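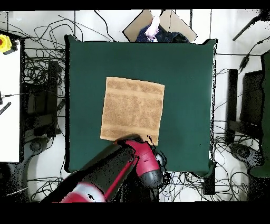
Terry cloth, also called terry towelling, is a woven fabric with loops of yarn standing out from one or both faces. The loops give the cloth a large surface and let it take up water quickly. It is used for towels, bathrobes, face cloths, babies' nappies and some kinds of sportswear.

Weaving

Terry is made on a loom with two sets of warp yarns. The ground warp is held tight and forms the base of the cloth, while the pile warp is kept slack. After a few weft yarns have been laid in, the reed pushes them forward together and the slack yarns rise into loops. Most towels have a flat woven band, known as a border or dobby, near each end, where no pile is raised.

Cotton is the usual fibre. Long-staple cotton gives a softer loop that sheds less lint. Linen terry is rougher and dries faster.

Weight

The weight of terry is given in grams per square metre. A cloth of 400 is light and suits gyms and travel, and heavier grades are sold as bath sheets. Loop height also varies, and a tall loop is more easily pulled.

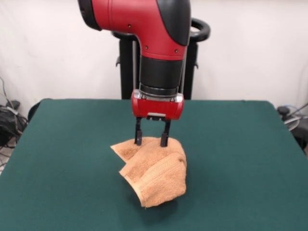
Velour terry has its loops sheared on one side, leaving a smooth surface that prints well but absorbs less. French terry is a knitted fabric with loops on the back only.

Production in Briltdale

The mills at Briltdale wove terry for hotels and public baths. At their height 8 mills were at work in the valley, the largest being Tusa, which had 50 looms in a single shed. Poduval, a dyeworks downstream, coloured most of the cloth. Tusa closed its weaving shed and its pattern books passed to the town museum.

Care

Terry is washed warm. Fabric softener coats the fibres and lowers absorbency. A pulled loop can be trimmed level with the pile without the cloth unravelling.

See also: Chenille, Huckaback, Velvet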